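2 min read

Re: [grip-list] Dralow vs Likine on the wiping task

Milovan Shehu wrote:
> Did anyone run the two grippers on cloth yet? On my bench the Dralow
> holds a folded rag fine but lets go when it bunches up. Likine is
> slower, seems to keep hold. Also which head camera are you all using,
> mine loses the cloth on dark surfaces.

Milovan, yes, ran both, finished Monday. Short version, your bunching problem is real and I get it too.

155 tries with the Dralow, 37 dropped rags. Likine got the same 155 and dropped far fewer, don't have the sheet in front of me, will send. Nearly all the Dralow drops come on the sideways stroke. Fingertips are too smooth I think. Put a strip of rubber on one finger and it got better, havent done both yet.

Slats are the other headache. Pads catch in the gaps if you push down straight. A flat palm goes over them no trouble, so I've been going back to the hand footage to see how the pressure gets spread.
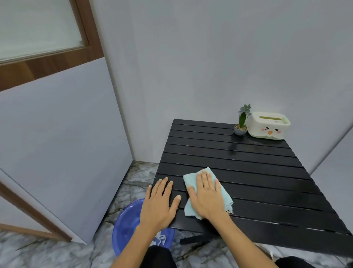 Head camera view, hand wiping, light blue cloth on the black slats.

Look at how the cloth sits under the palm and the fingers both. Neither gripper gives me anything like that, it's two points and a prayer. Left hand is flat on the table too, so for the two-arm runs I want the second arm doing the same. Anyone tried that with the Farkas controller? Mine fights itself when both arms push on one thing.

Camera: the Dovemska, on the head mount. Light cloth on black is easy for it. What gets me is the shine. Where the top is damp the depth goes to holes and the arm thinks there's a pit there. Dropped the exposure, some help. Matte patches are fine.

Also anything standing at the back of the table, tissue box, plant pot, put it in the keep-out zone by hand. The auto one missed the leaves on mine twice.

Logs are run 3924 on the share, first 200 seconds is calibration so skip it. Will try teh rubber on both fingers next and post.

Milovan can you send your grip force settings? Mine are stock.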